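To: pulldale-storage list
Subject: Re: Moisture readings in the basement archive
Date: Tue 25 December

> The Stelleo logger shows 70 percent RH on the north wall for most of
> the week. Is the sensor drifting, or do we need to move the paper
> records before January?

I checked the logger against a salt reference overnight and it reads two points high. Corrected, the north wall is still too damp for paper. Shelf height makes little difference. Distance from the wall does: readings drop noticeably at 18 inches.

Proposed steps:

1. Pull all shelving off the north wall.
2. Run the Lambert dehumidifier on continuous drain. The bucket fills too fast to be useful.
3. Rebox the 193 loose folders into lidded plastic containers, with silica gel in each.

Step 3 needs dry paper first. Sealing damp folders will only trap the water. The Fliltel inventory sheet has a column for date boxed; please fill it in.

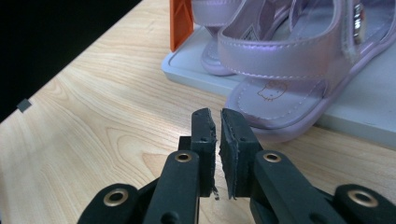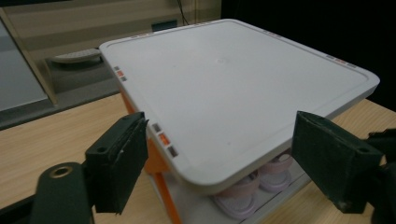

Second picture: container with the white lid on.

Comments (3)

Does the two-point offset hold at lower humidity? Ours was not linear.

Indicating gel is worth the extra cost. You can check it without a meter.

Continuous drain needs a steady fall on the hose. Ours backed up at a kink.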